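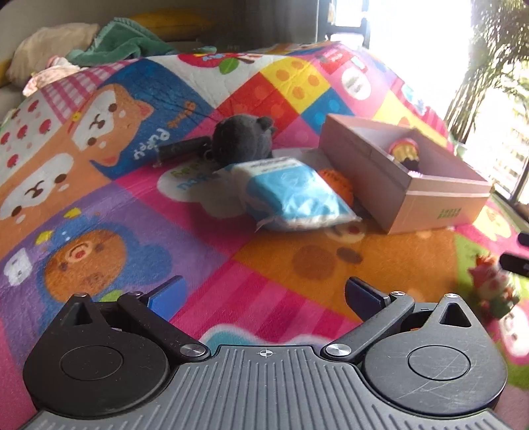
April, notebook entry, late afternoon
Huguette Huet

I meant to write this up at lunch and then lunch got away from me, so it's all going down in one go with a cup of tea and what is left of the almond cake. Apolline, if you're reading over this later, please correct anything I have wrong about the evening side of things, because I only know what people tell me at the changeover.

We are one month into the new way of working at Brirketti and I think it is time somebody put down how it feels on the floor as well as how it shows up in the throughput sheet. The tidy-up work used to be the job we gave to whoever was newest. Toys and small household things come back from the rental families, they get spread out, sorted, checked, wiped if they need it, and put away in the right box. It's fiddly work and it is hard on the back. Now a good part of our day goes into doing that same work with the hand-held grippers, slowly and properly, so that the Bellix arm in the back can learn it from us.

The first thing that changed is the pace. I used to clear a mat with both hands going at once and my mind on something else entirely, and I was proud of that. With a gripper you have one pinch, two blue pads, and you have to decide where that pinch goes before you move. I was cross about it for the whole first week (Apolline will confirm) and then it sort of settled. I now catch myself at home looking at the butter dish and thinking about which side I'd come at it from.

Notes on the objects, for whoever does the next round:

Plush toys are the easy ones. They squash, they forgive you, and if you take them a bit off center they still come up. The small dark gray one with the round ears is a favorite with everybody and I would like it kept in the set.

Soft packets, the tissue or wipes sort, are harder than they look. Come in flat and the pads slide over the wrapper. Tilt the packet up against something first and pinch across the narrow way. Don't squeeze as if you mean it, just close and wait.

The spiky rubber ball I have nothing bad to say about. The spikes give the pads something to hold. What goes wrong with it is being half hidden behind something else, and then people rush. Move the other thing first!

Open cardboard boxes: decide before you start if you're picking the box up or putting things into it. We had a muddle over this. Half of us were lifting the box by its long side and half were treating it as the place where things go, and the arm was learning both and doing neither very well. For now the box stays where it is and things go in. Written on the whiteboard too.

The patterned mat. There was a long talk about whether to swap it for a plain one, because all those cartoon faces and patches of color are a lot to look at, and the Renaud people had suggested gray felt. I argued for keeping it. The families who rent from us don't have gray felt. They have puppies and apples and stripes and a window letting the sun in straight across everything, and if the arm can only tidy up on felt then we have built a very expensive felt tidier. Apolline agreed, though she'd like some runs on plain cloth as well so that we can compare, and that is fair.

On numbers, since I know I'll be asked. We have 835 good runs saved. I was doing 40 a shift at the start and I'm a little above that now, but I don't want that turned into a target, please. When we try to go faster the runs get scrappy and then Apolline has to sit there in the evening throwing them out one after the other. She told me she would take a slow day from us over a busy one every time, and I've written that on the whiteboard as well, underlined.

Now the part I really wanted to get down. When this was announced there was worry, and I had my share of it. Four of us do the returns, and if a machine does the returns, well, you can finish that sentence yourself. What has happened so far is that the arm takes the simple boxes, the ones with a few soft things in them, and we take everything else. There is a lot of everything else. Repairs have doubled up on us because we now have the time to notice what needs repairing -- loose seams, missing lids, puzzles that come back with a piece from some other puzzle. I like that work. I had forgotten I liked it.

But it's quieter, and I miss the talk. Sorting used to be two people across a mat from each other, and you heard about everybody's children. With the gripper you concentrate and you don't chat, or if you do, you drop things. I raised this at the changeover and we have agreed to try 2 people on a mat again for the last hour, one gripping and one laying out the next set. Starting with the coming round. I'll write down how it goes.

My wrist is also a matter. Nothing dramatic, but by three o'clock I can feel it in the thumb, and I wasn't the only one to say so. Zikthorpe lent us a padded strap to try and it does help on the lifting, less so on the turning. We swap over every hour for now. If anyone is skipping the swap to finish a set, stop it, the set will wait.

Small things to do:
-- new towels for the back of the mat, ask Apolline where she got the last ones
-- wipe the blue pads at each swap, they pick up fluff from the plush
-- find out who can hear the arm when it stops by itself, because from the repair bench I can't, and last time it sat waiting until I went past with the kettle
-- ask again about a second chair

Apolline is here early, so I'll stop and give her the rest of the cake.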